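Participants kept the diary for 30 days, starting in November. They wrote down each drink, where they had it, which vessel it came out of, and when the vessel was last washed. Diaries came back on paper or by phone, both were accepted. Of the 552 households approached in Panusdale and Sorgate, 416 returned a diary we could use. The rest were blank, or stopped in the first week, and are left out of everything below. No payment was made. Households in Sorgate were slower to return and needed two reminders, Panusdale only one.

A drink counted as one entry however long it took to finish. Top-ups from the same pot, same entry. Soup was not counted, even from a mug, though several people wrote it in anyway and we had to strike it out by hand.
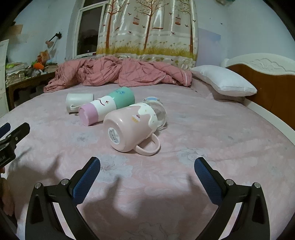 3.2 Vessels in the bedroom

Most surveys of drinking at home stop at the kitchen door. Ours did not, and the bedroom entries were the suprise of the whole exercise. Morning tea, mostly. Then water at night, then cold remedies and hot milk, in that order. People in the older age band took a cup to bed and brought it back the next morning. Younger ones let cups gather and took them back in one go, often at the weekend. Washing dates in these diaries are patchy and should be read with care. Where two people shared a room we asked for separate diaries but did not always get them.

Entries by vessel type come next. The coding list had been drawn up from the Mazandarani inventory, which was made for kitchens and has one line for "cup, any". Too coarse for us. We split it into mug, cup without handle, insulated bottle, and other. The split matters because the types are used so differently: a white ceramic mug and a tall insulated bottle with a loop handle, both in Figure 2, would sit side by side on many a bedroom list, but the mug is filled fresh each time and the bottle tends to be topped up. Topping up is where the washing gaps open. Bottle users in both towns went longer between washes than mug users, and were less sure of the date when asked. 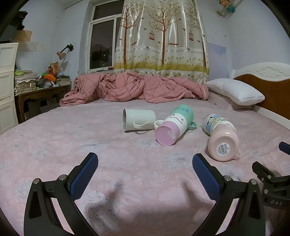
Figure 2. Drinking vessels, bedroom.

Handles came up in the free comments more than we had planned for. Warm hands, a firm grip when half asleep, something to hang on a hook. Nobody was asked about them. A curved handle like the one on the white mug in Figure 2 was named by older respondents as the reason for keeping a favourite, even a chipped one. Bottles were chosen for the lid, the fear of spills on bedding being the commonest remark in the whole comments box. We did not code for material beyond ceramic, glass, metal and plastic, and glass was rare upstairs.

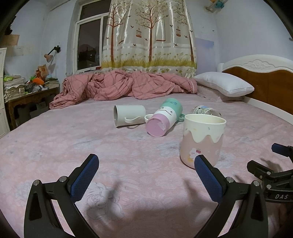

Colour was added late, at the request of the Potovora pilot group, who said it was how people in shared houses told their cups apart. Fair point. It went on the form as a free-text line and the answers were tidied afterwards into broad groups. Mixed colours gave trouble, a pink and cream cup such as the one in Figure 3 being entered as pink by one reader and as "other" by the next. We settled on the first colour written down. Shared houses did show more variety than family homes, but the number of shared houses is small and we would not lean on it. Agreement between readers was good for type, and weaker for colour.

A check was run on the first 1,000 entries by a second reader. Disagreements were talked through and the coding notes changed were needed. The notes were closed on 25 Aug 2024 and not altered after that.

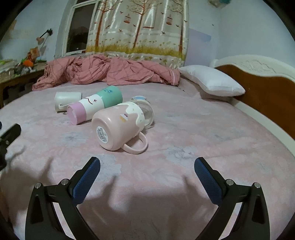

3.3 Limits of the diary method

Self-report, so the usual worries. People tidy up when they know they are writing it down, and a few said as much. Winter start will have pushed hot drinks up. Guests were left out. We have no entries for children under school age, whose cups are washed by someone else and would need a different form.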